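Marks on the wall behind a desk, and what to do with the cables
Lindivley Home Help > Walls and Furniture
Posted 1st March by Flamov

My table has a wood top and sits right against a pale painted wall. I want to clean the wall and deal with my cables without pulling the table out. The top is 50 inches wide and heavy.

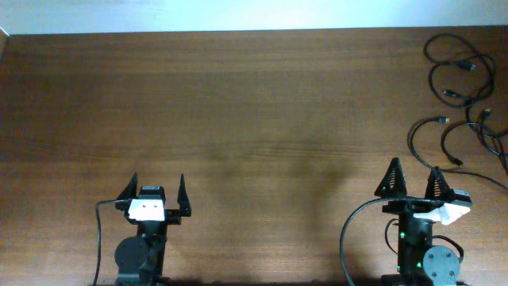

Cables are the other half of the problem. I keep them coiled up and they never stay that way – the black ones in the upper right corner of the table are a tangle again. Should I tie them or hang them?

Unik
Member, 16 posts

Tie them. Hook and loop strips, 6 inches long.
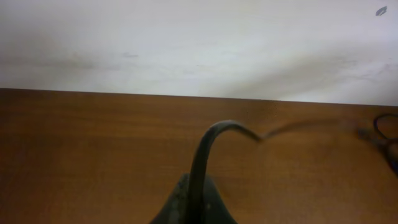
Figueroa
Moderator, Walls and Furniture

Do the wall first. For the faint gray smudge low down, use a damp sponge and a drop of dish soap. The small dark mark higher up may be a chip, and soap won't fix that – dab on matching paint. Lay a towel on the wood.

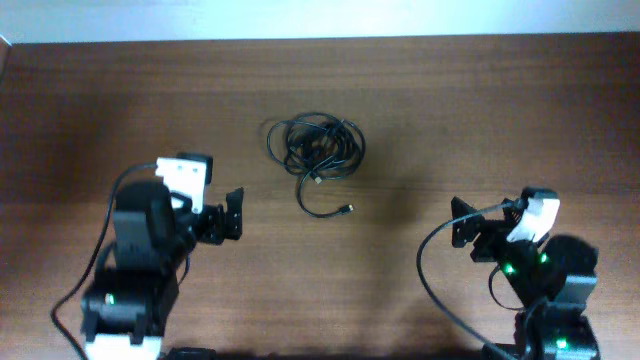 Flamov
Original poster

Thanks. I'll start with the black cable, the one with the small connector on the loose end. Strips are on order.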